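I'd been warned that the man behind Lekota would talk for as long as I let him, so I turned up in Nondthorpe with two spare batteries for the recorder and an empty stomach. He used up one of the batteries before the tea was made.

Lekota, if you missed it (and you probably did), is a stall, a mail order list and a sort of monthly get-together, all devoted to the stuff we grew up with and then threw out. Tapes, mainly. Also lunchboxes, sticker albums, roller boots and a frightening number of leg warmers. He asked me to leave his name out because his boss thinks he spends his weekends fishing.

"People come in laughing," he told me. "They pick up a tape, they go very quiet, and then they tell me who they were going out with that summer. I never ask! I don't want to know half of it."

I wanted to know why he bothers, and he blamed a band called Umico. I'd never heard of them. He looked at me as if I'd kicked the cat.

"They did one proper tour and I saw them in March, 12 years old, on my cousin's shoulders. Terrible sound. The singer had a cape and it got caught in the drum kit. I thought it was the best thing that would ever happen to me, and I'm not sure I was wrong."

He has 191 tapes by them or about them, including bootlegs, and he played me a good stretch of one over the biscuits. It was mostly hiss and a woman near the microphone asking where the toilets were. I sort of loved it.

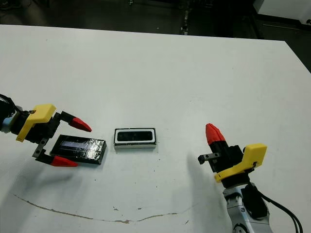 So was music better then? I had to ask, and he pulled a face.

"No. God, no. Most of it was rubbish, and we had to sit through it waiting for the one good song with a finger on the record button. My daughter can have any song she likes in two seconds and she still plays the same four. She's no different from me, she's just got better hair."

The daughter, by the way, has started nicking his jumpers. He pretends to mind.

We got on to the Cirkska, the old roller rink behind the bus station, where the get-togethers happen now that the upstairs room at the pub has gone. The first one drew 30 people. The last one drew 90, and they ran out of boots in the popular sizes, so a few grown adults went round in one boot each, holding hands. I'm sorry I missed that.

"The floor's awful and the lights buzz," he said, "and there's a smell I remember from school discos that I can't explain. I wouldn't change any of it. Well, I'd change the smell."

The next one is on 28th June, doors at seven, and you're meant to bring a tape to swap. I've dug one out of the loft with my own handwriting on it, hearts over the i's and all. He's already told me he won't take it unless I play it first.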